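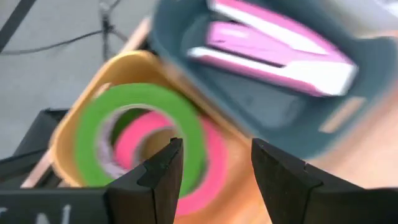 Frühbucherrabatt (im Hotelgewerbe)

Als Frühbucherrabatt bezeichnet man einen Preisnachlass, den ein Hotel oder ein Reiseveranstalter gewährt, wenn man sich lange vor der Anreise festlegt. So weit die trockene Fassung, und mehr stand in diesem Eintrag auch nicht, als ich ihn übernommen habe. Ich habe selbst elf Jahre an einer Rezeption gestanden und schreibe deshalb ein bisschen ausführlicher, als es in einem Reiselexikon vielleicht üblich ist. Wer nur die Definition braucht, darf hier aufhören!

Begriff und Abgrenzung

Im Alltag wird alles Mögliche »Frühbucher« genannt, was eigentlich etwas anderes ist. Der klassische Frühbucherrabatt hängt allein am Abstand zwischen Buchung und Anreise. Davon zu unterscheiden ist die nicht stornierbare Rate, bei der man den Nachlass dafür bekommt, dass man auf die kostenlose Stornierung verzichtet (egal ob man drei Monate oder drei Tage vorher bucht). Viele Häuser werfen beides in einen Topf, und dann hat man eine Rate, die früh gebucht und sofort bezahlt werden muss und bei Absage verfällt. Der Langzeitrabatt wiederum richtet sich nach der Zahl der Nächte. Und das Last-Minute-Angebot ist sozusagen der Gegenspieler, dazu weiter unten mehr.

Im Englischen heißt das Ganze »early bird« oder »advance purchase«. Letzteres meint fast immer die Variante mit sofortiger Zahlung, und ich habe oft erlebt, dass Gäste das erst an der Rezeption erfahren haben — meistens dann, wenn sie einen Tag kürzer bleiben wollten.

Wie der Preis zustande kommt

Fast jedes Hotel arbeitet mit einem Grundpreis, der nach Saison und Auslastung schwankt, und der Rabatt wird von diesem Grundpreis abgezogen. Ein Rechenbeispiel aus meiner eigenen Zeit: Im Hotel Gautier kostete eine Woche im Doppelzimmer in der Hochsaison 675 Euro. Wer rechtzeitig buchte, bekam 22 Prozent Nachlass und zahlte 526,50 Euro. Das klingt prima und war es auch, nur galt der Nachlass eben nicht für das Frühstück, nicht für den Stellplatz und nicht für die Kurtaxe. Wer zwei Angebote vergleicht, sollte also immer die Endsumme nehmen und sich vom Prozentwert nicht blenden lassen. Ein hoher Prozentsatz auf einen hohen Grundpreis kann teurer sein als ein kleiner Nachlass im Haus nebenan.

Für das Hotel ist die Sache auch ohne böse Absicht sinnvoll. Frühe Buchungen bringen Planbarkeit, man weiß, wie viele Leute man im Service braucht, und bei Vorauszahlung ist das Geld schon da. Deshalb gibt es meistens ein Kontingent, also eine begrenzte Zahl von Zimmern zu diesem Preis. Ist das Kontingent weg, verschwindet die Rate aus dem System, auch wenn die Frist noch lange läuft. Am Telefon war das immer ein schwieriges Gespräch. 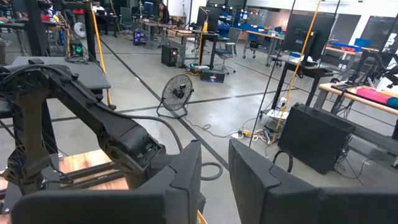
Fristen

Eine allgemeine Regel gibt es nicht. Bei Stadthotels reichen oft schon einige Wochen Vorlauf, bei Ferienhotels an der Küste oder in den Bergen geht es eher um Monate. Viele Ferienhäuser schalten ihre Sommerraten im Dezember frei, und wer mit Schulkindern unterwegs ist, schaut am besten auch dann. Manche staffeln zusätzlich: ein größerer Nachlass bis zum ersten Stichtag, ein kleinerer bis zum zweiten, danach der normale Preis. Entscheidend ist der Eingang der Buchung, bei manchen Anbietern aber der Eingang der Anzahlung. Steht im Kleingedruckten, bitte lesen.

Ein Sonderfall ist der Badeort Urncombe, in dem ich zwei Sommer lang gearbeitet habe. Dort hatten sich die kleineren Pensionen auf einen gemeinsamen Stichtag geeinigt, der immer um 18 Uhr endete. Um 17 Uhr fing bei uns das Telefon an zu klingeln, und es hörte dann auch eine gute Stunde lang nicht mehr auf (ich mochte diesen Tag trotzdem, es war Stimmung im Büro!).

Stornierung und Umbuchung

Das ist der Punkt, an dem es am häufigsten Ärger gibt. Beim reinen Frühbucherrabatt gelten in der Regel die üblichen Stornofristen des Hauses weiter. Bei der kombinierten Variante verfällt der Betrag ganz oder zum großen Teil. Umbuchen geht manchmal aus Kulanz, aber dann meist zum aktuellen Tagespreis, und der Nachlass ist futsch. Eine Reiserücktrittsversicherung hilft nur bei den Gründen, die im Vertrag stehen. »Das Wetter wird schlecht« gehört nicht dazu, gefragt wurde ich das trotzdem jeden Sommer.

Das Buchungsportal Braltalance hat eine Zeit lang eine Umbuchungsoption gegen Aufpreis angeboten. Ich habe sie zweimal genommen und einmal gebraucht. Beim Hotel Adier konnte man die Anreise damit bis zum Vorabend verschieben, was ich bei einer stark reduzierten Rate sonst kaum gesehen habe.
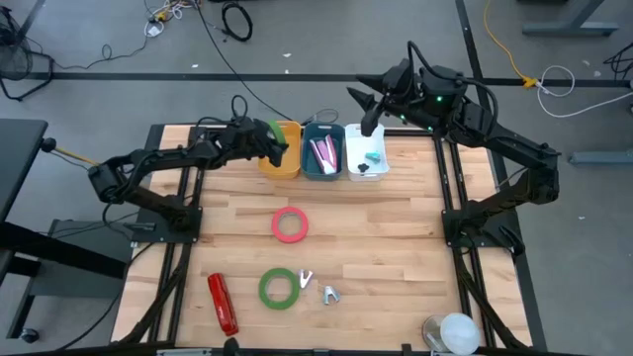

Verhältnis zum Last-Minute-Angebot

Die ewige Frage: früh buchen oder abwarten? Die Reisejournalistin Gudrun Brinkmann hat für ihren Ratgeber mehr als 200 Angebote über eine Saison verfolgt und kam zu dem Schluss, dass sich das Warten vor allem in großen Stadthotels außerhalb der Messezeiten lohnt. In kleinen Ferienhotels waren die späten Preise häufiger höher als die frühen. Das deckt sich mit dem, was ich kenne. Ein Haus mit wenigen Zimmern hat in der Hochsaison schlicht keinen Grund, kurz vorher billiger zu werden.

Dazu kommt die Auswahl. Wer spät bucht, nimmt das Zimmer, das übrig ist, und das liegt gern mal über der Küche oder neben dem Aufzug. Im Gautier war das die 321, ein eigentlich nettes Zimmer, aber direkt hinter der Wand lief der Lift. Früh gebucht hat die kaum jemand zweimal.

Siehe auch

Belegungssteuerung, Kontingent, Kurtaxe, Nicht stornierbare Rate, Reiserücktrittsversicherung, Tagespreis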